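# Keeping fruit on the counter without losing half of it

I have read too many pages that promise your fruit will last twice as long if you just do one thing. Wrap the stems. Wash everything in vinegar. Buy the bowl. I bought the bowl. It was a Lukiseo, with a vented base and a little carbon disk in a drawer underneath, and the peaches rotted in it exactly as fast as they had in the old one.

What follows is what I do now. It's dull and it costs nothing. It won't rescue fruit that was already on its way out when you paid for it, and I'd be suspicious of any method that claims to.

## What you need

- A flat surface out of direct sun. A table, a counter, the top of a sideboard.
- A dry dish towel.
- A kitchen scale, if you own one. Don't go out and buy one for this.
- Room in the fridge for whatever ripens first.

You don't need stem wraps, green bags, produce spray or the carbon disk.

## Step 1: Buy by weight in the hand

Color gets talked about a lot and I think it's close to useless for anything with a thick skin. A pomegranate can be a gorgeous dark red and have very little going on inside. Pick up two that look the same size and keep the heavier one.

I tried this properly last December with two from the Drisham market, as near to the same size as I could find. One weighed 410 grams and the other 352. The heavy one was packed with seeds. The light one had a brown soft patch behind the membrane on one side and the rest was pale and a bit sour. Two pomegranates prove nothing, I know. I've carried on buying the heavy ones anyway and haven't been let down often enough to stop.

Flat sides on a pomegranate are fine. I used to put those back and hunt for perfectly round ones, and I have no idea where I picked that up.

Iraklis Sotiropoulos, who had the stall at Drisham when I lived near it, would knock on them with a knuckle and claim he could hear the difference. I never could. I suspect he couldn't either, but his fruit was good.

## Step 2: Don't wash it yet

Wipe off any dirt with the dry towel and leave it at that. Wash fruit when you're going to eat it.

The vinegar bath people will disagree. I gave it a fair go with berries and there may be something in it if you dry them completely afterward, one layer, on a towel, for ages. Most of us won't. We shake the colander twice and put them away damp, and then there's gray fuzz by morning. For oranges, pomegranates and anything else with a proper rind I can't see the point at all.

## Step 3: Check each piece before it goes down

Go over the whole surface with your thumb. You want to find:

- a soft spot that gives more than the rest
- a split near the stem
- a sticky patch, even a tiny one
- any sour or winey smell

Anything that fails goes straight to the cutting board. Trim the bad part off if it's only a bruise and eat the rest today. If there's mold on a soft fruit, throw the whole thing out. People get very brave about cutting around mold and I don't recommend it.

This takes a couple of minutes with a normal week's shopping and it does more than every gadget put together. I've had a 700-gram bag of clementines go bad from a single split one at the bottom that I'd have caught if I had bothered to empty the bag.

## Step 4: Lay it out flat, with gaps

A bowl is a nice way to display fruit and a poor way to keep it. The weight sits on the bottom layer and you never look at the bottom layer. So put it straight on the table.

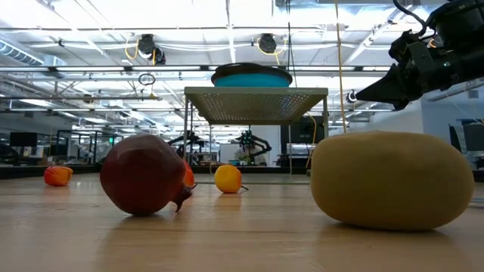

Spacing is the part people rush. You want to be able to lift any piece without disturbing the next one, and you want to see all of it from where you normally stand. On the light wood tabletop, the squat red-orange one at the far left is the placement I'd copy, well clear of everything. I'd be fussier with the one that's mostly hidden behind the pomegranate, since a piece you can't see is the piece you forget. Slide it out to where it shows. And I would turn the pomegranate itself. It's lying with the crown facing down and one curled tip touching the wood, and I prefer the crown up in the air, for the reason in the next step.

How big should the gaps be? I've seen a finger's width recommended and I've seen a full hand. I don't believe anyone has measured it. Not touching is enough.

## Step 5: Mind the crowns and stems

Most of the trouble I've had on otherwise sound fruit began at one end or the other, where it was attached to the plant or where the flower was. A pomegranate's crown is a little cup, and it holds moisture if you get it wet. Keep it pointing up or sideways so you can look into it. If you find damp in there, blot it with a twist of paper towel.

Leave stems on. Pulling one out can tear the skin, and then you have an opening you didn't have before. Long woody stems can poke a neighbor, which is another argument for the gaps.

As for wrapping banana stems in plastic film, I did it for a month, one bunch wrapped and one plain, same store each time. By the end I couldn't have told you which was which. Maybe yours will behave differently.

## Step 6: Split up the fast and slow ones

Some fruit gives off ethylene as it ripens and hurries along whatever is near it. That much is real. Apples, pears, bananas, peaches, avocados and kiwis are the usual ones to watch. Citrus and pomegranates mostly don't care.

Where I get doubtful is when this is turned into a seating chart, with a zone for every fruit and arrows between them. In an ordinary kitchen with a door that opens I do this much:

1. Bananas go somewhere else. Mine hang on a hook by the window.
2. Apples go in the fridge, in the drawer.
3. Everything else shares the table.

If you want to ripen something on purpose, that's when you put it in a paper bag with a banana. Fold the top over. Look at it the next day, and do look, because an avocado in a bag goes from rock to mush while you're thinking about something else.

## Step 7: Do a walk past every morning

Pick each piece up, press it, turn it over, and put it back on a different side. You'll be at the counter waiting for coffee anyway.

Whatever is softest gets eaten that day or goes in the fridge. Cold slows a ripe peach down and gives you perhaps an extra couple of days. Cold does an unripe peach no favors, it just goes mealy, so wait until it's ready.

Pomegranates are the exception to nearly everything. They don't ripen further once picked, whatever the label tells you. I've kept them on the table for a week or two and in the fridge for far longer. The rind gets leathery and duller and the seeds are usually still good. Once it's open, get the seeds into a lidded box in the fridge and finish them within 3 days or so. I've seen longer quoted. Mine taste fizzy by then.

## A few things I get asked

**Does a glossy table matter?** I wouldn't worry. Varnished wood wipes clean easily, and that's handy when something leaks. On bare or oiled wood I'd put a towel down, as pomegranate juice stains and I have the marks to show for it.

**What about a wire rack?** Air gets underneath, which sounds sensible. Soft fruit ends up with lines pressed into it. I use one for lemons only.

**Bananas in the fridge?** The skin goes black and the inside is fine. Put them in ripe.

**Does a copper penny in the bowl keep flies off?** No. Cover the ripest things with a towel and take the compost out.

**Potatoes next to fruit?** Keep them in a dark cupboard. The light on the counter turns them green, and I've had them sprout quicker near apples. There are also people who store an apple with their potatoes to stop sprouting. Both camps are very sure of themselves.

**Is the Lukiseo bowl any good for anything?** It holds keys.

If you try the flat layout and still lose a lot in the first two days, I'd look at where you shop before changing anything else at home. I had a bad run one summer that I put down to heat in the kitchen, moved everything twice, bought a fan, and then switched stores and it stopped.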